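Giving the old desktop another life

I've been meaning to write this since October, when I finally got the big desktop out of the hall closet, and I'm in such a good mood about it tonight that I'm just going to sit down and do it before bed.

Some background for anyone who found this blog through the bread posts (hello, the rye is doing great). I have used nothing but laptops for years. They've been good to me. But the last one got slow and hot, the battery had started to swell a little, and when I looked into what I could do about it the answer was more or less nothing. The memory is part of the board. The drive is held in by screws I don't own a driver for. I put it in the box for the recycling place in Wokivetti and started looking at new ones, and every one of them cost more than my first car.

And then I remembered the tower. It had been behind the vacuum cleaner since we moved to Skivness Road, under a tablecloth. I bought it used from an office that was closing down, and I wrote a whole year of newsletters on it, and then I got the laptop and forgot it existed. I carried it to the kitchen table, plugged in the old monitor, pressed the button, and up it came! It took so long that I made coffee and drank most of it, but it came up, with the same picture of the Mahawong River in spring on the desktop and all my messy folders right where I'd left them.

I can't tell you how happy that made me. There was a folder called NEW STUFF in capital letters, and inside it another folder called OLDER NEW STUFF, and inside that was every recipe card of my grandmother's that I'd scanned one rainy week and then believed for years that I'd lost. The plum cake is in there. The pickled beets are in there. I printed the plum cake one straight away and it's on the fridge as I write.

So the plan changed. Instead of buying a laptop I'd fix up the desktop, and instead of paying somebody I'd do it myself, having never done anything of the kind.

First thing I learned: the inside of a desktop computer is much friendlier than I thought. I had pictured something like the underside of a modern car, where you open the hood and see one big plastic cover. A desktop still works the way things used to. There are slots, and things go in the slots. Wires have plugs on the ends, and a lot of the plugs only fit one way around. If you can put together a bookcase from a flat box you already have most of the patience you need, and the bookcase is harder, if you ask me. I'm still mad at that bookcase.

Second thing: dust. Oh my goodness, the dust. I took it out to the porch on a Tuesday afternoon with a soft paintbrush and a can of air, and there was a kind of gray felt over the fan that came away in one piece. I should have done it years ago. Go gently, hold the fan blades still with a finger while you blow, and do it outdoors if you have an outdoors. My neighbor's cat watched the entire thing from the railing and then left in disgust.

Third thing, and the one I'd underline if I could: take pictures before you unplug anything. Twice that habit saved me, once with a drive cable and once with the tiny wires that run to the front power button. Those little ones are a pain. There's a chart for them in the manual, but the manual was a download, and the download was on the computer I had just taken apart, so please be smarter than me and print the page first.

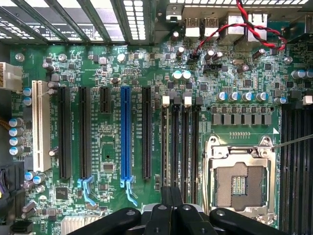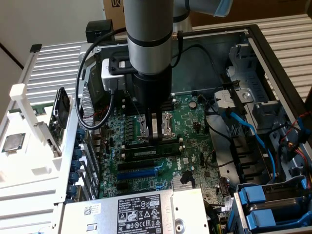
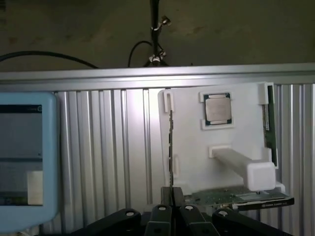
After the cleaning came the memory. I'd been nervous about this because memory has to match the board, and the labels look like license plates. What I ended up doing was pulling one stick out, putting it in an envelope, and taking it to Skalletti, the repair place next to the laundromat. They looked at it for maybe five seconds, reached into a drawer of used parts, and sold me two bigger ones for less than the price of lunch. I love that shop. It smells like warm dust and oranges, and there's always a radio on, and you can stand at the counter and ask the most basic question in the world and get a proper answer. If you live anywhere near Wokivetti and have a machine you've given up on, go see them before you throw it out.

Putting memory in takes more force than feels right. You open the little latches, line up the notch, and push, and then you push some more, and your whole body is telling you that you're about to break it, and then there's a click. What a great click! I did the second one just to hear it again (well, I needed it in there anyway).

The drive was the big one. The old one was the spinning kind, and it had started making a noise like a spoon in a mug. The new one has no moving parts and weighs about as much as a slice of toast. I copied everything across overnight, and in the morning a message was waiting for me that said 3145 files copied and none skipped. I took a picture of that too, and sent it to my sister, who sent back a thumbs up, which from her is a parade.

And the speed! I'm not going to pretend I understand why one part makes so much difference. I press the button and by the time I've pulled the chair in, it's ready. No coffee. I've had to find another moment in the day for the coffee. The machine I'm typing on was under a tablecloth a few months ago, and it does everything I ask of it: this blog, the household bills, the choir schedule, old movies on a Sunday. It won't play the newest games, but neither will I.

A few practical notes, for those of you who might want to try.

Turn it off and pull the power cord out of the wall before you open it. Then press the power button once with the cord out, and touch something metal before you reach in. And leave the power supply alone. That's the box the cord goes into. If that one's bad, replace the whole box or let the shop do it. It's the one part I won't open.

Set out a muffin tin for the screws. I used one cup for each step and worked backward when I was closing up, and for the first time in my life I had nothing left over at the end. I was as proud of that as of anything.

Don't do it late at night. I tried to finish the drive after dinner, under the kitchen light, tired, and I plugged the cable into the wrong port and spent an hour thinking I'd ruined everything. The next morning I saw it right away.

Set yourself a limit on money. Mine was 200 dollars, and I came in well under it, with enough left for a keyboard that makes a nice loud clack. (The laptop I'd been eyeing was over 1000, and I still get ads for it.)

And do look through the old folders before you clear anything out. I found the recipes, and photos from the flood year, and a half-finished letter to the editor about the Skivness crosswalk that I might clean up and send, seeing as the crosswalk hasn't changed one bit. I also found a playlist called DRIVING that is so embarrassing and so good that I've had it on all week.

What I keep thinking about is how sure I was that this was a job for other kinds of people. I can hem curtains, I can change a faucet washer, I've kept a sourdough starter alive through two moves, and yet I would have told you without blinking that I'm not good with computers. I've been using that line since high school. I don't think it was ever true, I think I just hadn't seen the inside of one.

Next up is the old printer, which has been blinking orange at me since the spring. I've already ordered the rollers. If any of you have taken one apart and have tips, please leave them in the comments, especially about the ink, because I'm planning to do it on the good table. And yes, I'll post the plum cake recipe as soon as I've worked out what my grandmother meant by "a medium oven, but not Sunday's."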